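Sonik Two-Arm Tray Cell: Review After 18 Weeks

Rating: 4.5 out of 5

I have wanted to write this one up for ages. We run a Sonik cell in the dish area behind our canteen in Draliddale, and its whole job is laying out place settings: bowl, spoon, chopsticks, small plates, tray after tray. I'm the person who set it up and the person who gets called when it stops, so this review is mostly from the wrench end of things. If you want a verdict on whether a canteen should own one at all, ask somebody with a budget.

Setup first. The arms came in two crates with the brackets already bolted on, and I had both of them moving by 3 in the afternoon on a Sunday, with lunch in the middle. The manual is clear and the bolts are all one size (thank you!). What took real time was the layout. The software wants to be taught a home position for every bin, and it is fussy about bins that slide. I bought a set of plain ones from Lougher, stuck thin rubber feet under them, and drew pencil marks on the countertop so they go back to the same place after cleaning. 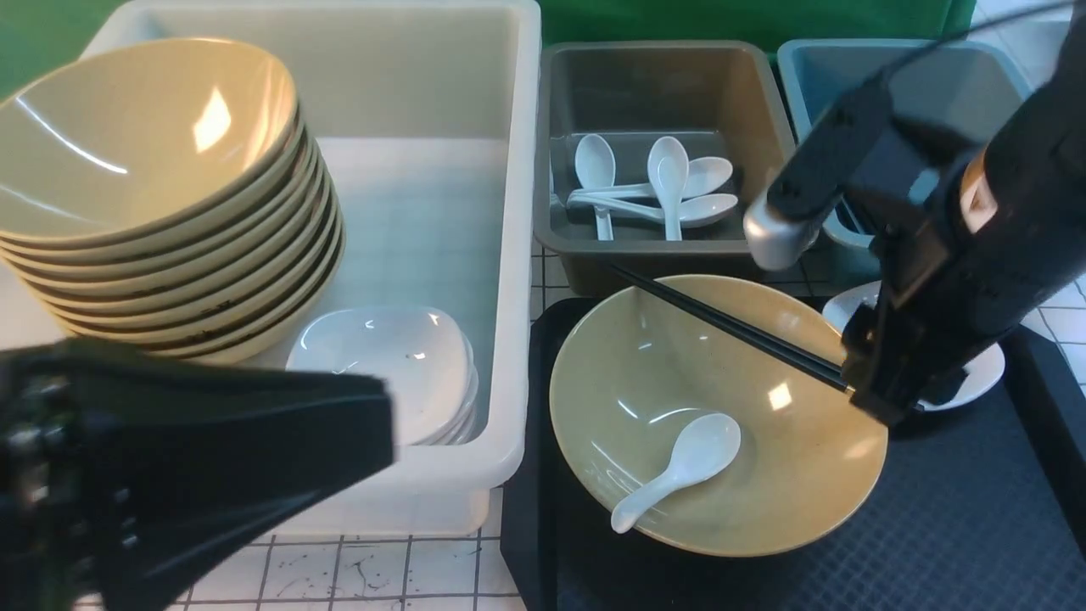

Bin order matters more than anything in the settings menu, and I rearranged ours three times before I was happy. My advice is to give the tall, heavy things the biggest bin and keep them farthest from the flatware. We keep the bowls stacked in the large white bin with the saucers beside them, and the soup spoons get a gray tray of their own, where they can lie every which way. The gripper copes with a messy pile of spoons far better than I expected. A leaning stack of bowls is harder, and I ended up teaching a slightly angled approach so the finger comes in along the rim. Once I had saved that, missed bowl grabs dropped from several a shift to hardly any. I was so pleased I made everybody come and look.

Teaching a new position is the best part of this machine. You hold the arm, press the release, walk it where you want it, tap save. It remembers 42 positions per profile, and I've used maybe half. Switching profiles takes a few seconds, so we have one for the lunch trays and another for soup nights.

Now the upkeep. Sonik says to swap the fingertip pads every 2000 picks, and on glazed dishes I'd stick to that, they do get slick. A swap is two screws and a wipe. I also do the following on Mondays before we open:

Wipe the fingers and the bracket with a barely damp cloth, never spray.
Check the bracket screws with the short driver. Snug, no more.
Run a hand along each cable from the bracket down and feel for stiff spots.
Run the homing routine and watch both arms come back to their marks.

The whole round takes me 18 minutes if no one is talking to me.

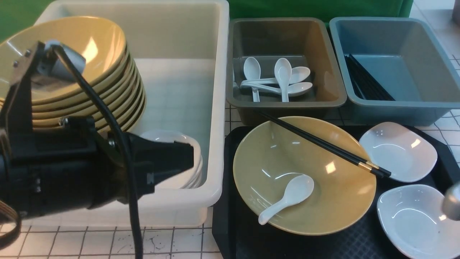 Do you need to recalibrate after changing the fingertip pads?
Only if you change pad thickness. Same pads, same thickness, and the homing routine is enough. When I tried the thicker Zerkico pads I had to redo the touch-off on both arms, and that ate most of a morning. They grip beautifully, by the way, and I've left them on.

What I'd change: the cable clips. They are small, brittle things and I cracked two in the first month. I replaced mine with hook-and-loop ties, leaving a generous loop so the wrist can turn all the way without tugging. The error messages could use work too. "Fault 6" turned up four times before I found out it meant a connector hadn't clicked home. Push it in until you hear it, then restart the arm, and you're back in business.

Spare parts have been quick, and the support line picks up, even early. I'd buy it again, and I've already started pestering for a second cell on the dessert side.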